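Sunday, November 7, 2021

The switch from film canisters to a proper inventory took most of the weekend. What follows is the system as it stands, mainly so I can find it again in May when I go through the seeds for the fall sowings.

The collection is 1,372 packets. Most are vegetables, with a block of annual flowers and a smaller block of grasses I took over from the Lullitz exchange when it closed. Until now they were sorted by the year I got them, which made sense when I had 50 and made none after that. Finding one lettuce meant opening four tins.

The new key has three parts: family, species, harvest year. Family is a two-letter code, species is a number within the family, and the year is the last two digits. The code goes on the packet in pencil, upper left corner. Ink from the Gornura pens faded on the test packets I left on the windowsill, and pencil did not. The same code goes in the first column of the spreadsheet. Source, count or weight, and last germination test go in the next three.

Germination tests are done on damp paper towel, folded twice, in a zip bag with the code on it. I read them at day seven and again at day fourteen. Anything under half goes on the regrow list. Anything under a fifth gets sown thick in the spring and is not stored again. Onion and parsnip I no longer test past the second year. I just replace them. 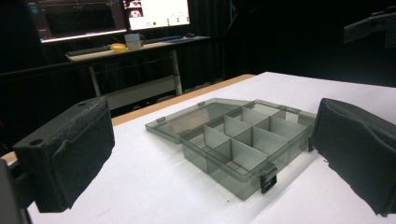

Moisture matters more than temperature for storage at home. A sealed jar with dry silica gel in a cool closet has done better for me than a refrigerator without it. Large seed (beans, squash, corn) stays in paper inside the jars. Small loose lots are harder, and for those I am going over to divided boxes with a hinged lid and a latch. Clear gray plastic is fine if the box lives in the dark. The dividers are thin, so I put only unlike seeds next to each other: poppy beside radish can be picked apart if one cell spills, poppy beside tobacco cannot. A map of the cells is taped inside the closet door, drawn with the lid open to the left.

The gel is the indicating kind, from De Haan, orange when dry and green when spent. It gets two hours in a low oven and goes back in the jar once it has cooled.

Still open: the spreadsheet slows down past 2,000 rows because of a lookup I wrote badly, and 200 of the grass packets have a collection site but no year. Those are filed under 00 for now. The Brondport lots have a year but the species names are out of date, so they come next.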